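Section 5. Comparing grippers on the connector bench

Applies to: two-arm bench kit with Nandatero control software
Last revised 28th December

5.1 Before you start

This section covers fitting two different grippers, one per arm, and running them against the same circuit board so you can decide which one to keep. The supplier literature will tell you that both handle connectors straight out of the box. Treat that as a claim to be tested. We have set up this comparison on more than one bench and the results never matched the data sheets closely enough to skip it.

You will need:
Two arms, mounted and powered
The Lelel long-finger gripper
The Corrigan compact gripper
A circuit board with its frame and tray
At least one wire harness with a plug that mates with the board
The Ploltarness wrist camera bracket and its cable clips
A 3 mm hex key

CAUTION: Press the emergency stop before changing a gripper. The software "tool change" mode holds the arm in place but does not remove power from the joints. The name suggests otherwise.

5.2 Placing the board

1. Set the tray on the table within reach of both arms.
2. Seat the frame on the tray and the board in the frame. Press on the corners of the board, never on the components.
3. Turn the board so that the connector you plan to use faces the arm that will do the inserting.
4. Jog each arm to the board by hand control and check that neither one reaches a joint limit on the way.
5. Save this position as HOME_A for the left arm and HOME_B for the right.

Note: The quick-start card says the board can be placed "anywhere in the shared work area." We would not rely on it. Near the edges of that area the arms can reach the board but cannot tilt the wrist, and you will find this out halfway through an insertion. 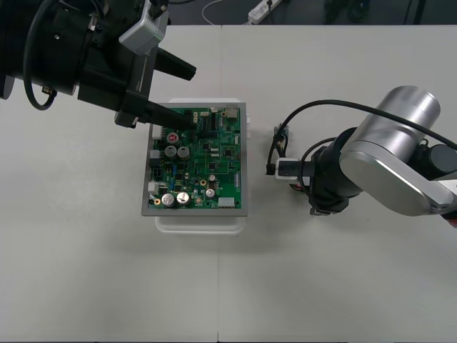
Finger length is the first thing to compare, and the easiest thing to be fooled by. Long fingers look like the safe choice on a crowded board. With the left arm brought in this close, one long tapered finger hovers just above the components near the red-topped capacitor, and that small gap is all the room you have for calibration error. The compact gripper on the right arm has to bring its whole body nearer to the part, but less finger means less bending at the tip. Neither design wins on looks. Measure both.

5.3 Setting clearance and force

1. Move the left arm to HOME_A, then lower it until the fingertip is at the height of the tallest component next to your target.
2. Raise it by 3 mm and save this as the safe height.
3. Repeat for the right arm.
4. Open the Force page. Set the closing force to 52 percent for both grippers.
5. Close each gripper on a spare plug and pull gently on the wires. If the plug slides, go up in small steps.
6. Do not go above 80 percent.

CAUTION: The force slider is not marked in real units. The same percentage on two grippers does not mean the same squeeze at the fingertips. Write down the setting for each gripper separately, along with the plug you used.

Note: The "Auto Force" button picks a value for you. In October it picked a different value each time we pressed it, with the same plug in the same fingers. An update was supposed to fix this. Until you have checked it on your own bench, set the force by hand.

5.4 Routing the cables

Cable routing sounds like housekeeping, but a tight cable pulls on the wrist and spoils the force readings. Do it before you record any numbers.

1. Leave a loop at the wrist large enough for a full turn in each direction.
2. Clip the camera cable separately from the gripper cable.
3. Rotate the wrist slowly through its full travel and watch both cables.
4. Zero the force sensor after the last clip is on.

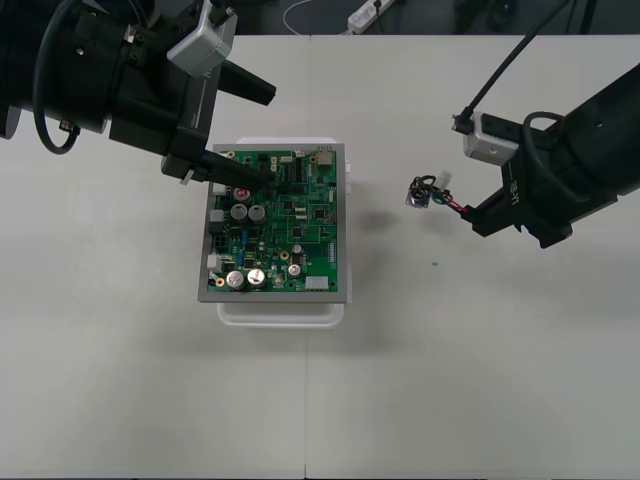
Figure 5-2. Right gripper holding the harness in the air beside the board.

5. With the harness in the gripper, check that the free end can hang without touching the board or the other arm.

Note: A dangling harness swings when the arm stops. The software has a settling delay of 200 ms, and the help text calls this enough for "all common cables." It depends on the cable. Watch the loose end, and lengthen the delay if it is still moving when the next motion begins.

5.5 Checking the grip with the wrist camera

The side camera shows you where the arms are. It will not tell you whether the plug is straight between the fingers. For that, use the wrist view, and look at it yourself before you believe the green "Grip OK" light. The light only reports that the fingers stopped closing before they met. A plug held crooked will pass, and so will a pinched wire.

1. Open the wrist view at full size.
2. Close the gripper on the connector housing, not on the wires.
3. Check that the housing sits upright between the fingertips and that any latch is clear of the jaws.
4. Check where the wires leave the housing. They should be free to bend.
5. Save a still with the trial number in the file name.
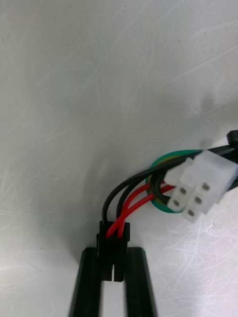 One reader of the previous revision wrote in to disagree with this step: "I stopped saving stills and went by motor current. If the current is steady, the grip is good. The camera check takes longer than the insertion, and I don't see what it buys me." Another asked whether the check could be dropped once a gripper has passed a full run.

Our answer to both is the same. Steady current shows that something is being held firmly. It says nothing about the angle. Once you have a full run of stills and insertion results to put side by side, you can decide for yourself whether the check earns its time. Until then, keep it in.

5.6 Running the comparison

1. Load the routine named COMPARE_2.
2. Enter the gripper name for each arm. The routine does not detect it, whatever the start screen implies.
3. Set the number of trials to 80 per gripper.
4. Alternate grippers between trials. Do not run one gripper to the end and then the other, or any drift in the camera will count against whichever went second.
5. Mark each trial yourself as seated, partly seated or missed.
6. After every missed trial, return to the safe height before opening the fingers.

Note: The routine also produces a score for each gripper. We have asked how it is worked out and have not had a clear answer. Ignore it and use your own marks. 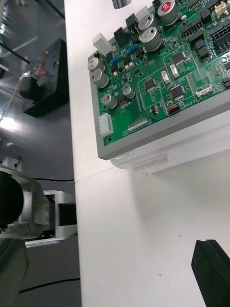
7. When both sets are finished, swap the grippers between the arms and run the whole routine again. This is the step most people want to skip. If the better result follows the gripper to the other arm, it belongs to the gripper. If it stays where it was, you have been measuring the arm, its calibration or the placement of the board, and the first set of numbers should not be used to buy anything.

8. Export the log before closing the routine – it is not saved on exit.

5.7 If the results make no sense

Both grippers miss in the same direction: redo the camera calibration, then check that the frame has not shifted on the tray.

One gripper does well early and badly later: look at the fingertips for wear or dirt, then repeat the pull test in 5.3.

Results change after a restart: reload HOME_A and HOME_B by hand. The saved positions should survive a restart, but compare them with your notes anyway.

Every trial is seated: raise the arm speed by one step and run again. A test that neither gripper can fail has not compared them.

For removing and storing the grippers, go to Section 6.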